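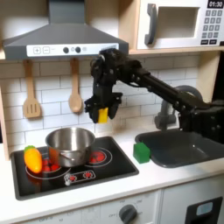

How to Clean and Reset a Secondhand Play Kitchen

A used play kitchen usually arrives with sticky knobs, dull hooks and a bag of food pieces that nobody has washed in a while. Most of the work can be done in an afternoon with things you already own. These steps are for the common type with a wood body, white panels and plastic fittings. Ours came from a family in Bredarow and cost 48 dollars with the accessories included.

What you need

Dish soap and warm water
Two microfiber cloths, one for washing and one for drying
A soft toothbrush
Cotton swabs
Baking soda
A screwdriver that fits the fittings
Food-safe mineral oil for the wooden utensils
A shallow tray for the small parts

Step 1. Empty it

Take out everything that lifts out: pots, utensils, food, blocks from other toy sets that have drifted in. Put the small parts on the tray. If the kitchen has a battery compartment, open it now, remove the batteries and look for white crust on the contacts. Crust comes off with a cotton swab and a little white vinegar. Let the contacts dry before you put anything back.

Step 2. Check the screws

Play kitchens get leaned on. Go around the shelf supports and the hood first, then the legs. Tighten by hand only. A power driver will strip the holes in soft wood very quickly. If a screw turns and never bites, take it out, push in a wooden toothpick with a drop of wood glue, snap it off flush and put the screw back once the glue is dry. I had to do this in 2 places under the shelf.

Step 3. Clean from the top down

Start with the hood and the microwave. Wring the cloth out well before it touches wood or a printed panel. Plus and minus buttons, knobs and keypad squares all collect a gray line around their edges, and the toothbrush gets it out. Keep the strokes short. For the microwave door, wipe the handle from behind as well as in front.

Do not use window cleaner or rubbing alcohol on a printed display or on burner graphics. Some prints hold up and some come away on the cloth, and you only find out once.

Step 4. The tile backsplash

Printed subway tile cleans up with soap and water like any other panel. If yours has raised joints, make a thin paste of baking soda and water, work it along the lines with the toothbrush and wipe it off before it dries. Test a spot low in a corner first. I used a dish soap called Tikden, but any mild one will do.

Step 5. Stovetop and sink

Lift the cooktop out if it is a separate piece. Crumbs get under the edge. Wash it flat, with the cloth moving in one direction across the rings, and dry it right away. The sink basin can usually be lifted out too and washed in a real sink.

Step 6. Utensils and pots

Wooden spoons and spatulas should not be soaked. Wash them quickly, stand them up to dry overnight and sand any fuzzy spots with fine paper. Rub in a little mineral oil, wait an hour and wipe off the extra. Metal pots can go in with your own dishes. Dry them by hand or the polished sides will spot.

Step 7. Put it back together

Hang the utensils under the shelf where a child can reach them without leaning over the burners. Keep the counter between the stove and the sink mostly clear — that strip is where all the chopping and serving happens. One pot and a few pieces of food are enough to start with. The rest can go in a bin and be swapped in later.

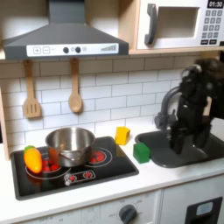

Emese Szűcs wrote in to say that she skips the oil on the wooden spoons completely. Her two-year-old chews on them, so she boils a kettle, pours it over the spoons in a bowl, counts to ten and dries them near a window. She redoes them every couple of weeks and has had one crack since January.

That works if you don't mind replacing a spoon now and then. Hot water raises the grain, so feel for splinters each time.

Keeping it clean

A quick wipe of the counter and knobs once a week is plenty. Wash the food pieces after anyone in the house has been sick. Check the shelf screws again after the first month, then whenever something starts to wobble. If a hook is missing, measure the old hole before ordering, as the ones sold for full-size kitchens are often too thick for a toy shelf.

Last updated February 15, 2022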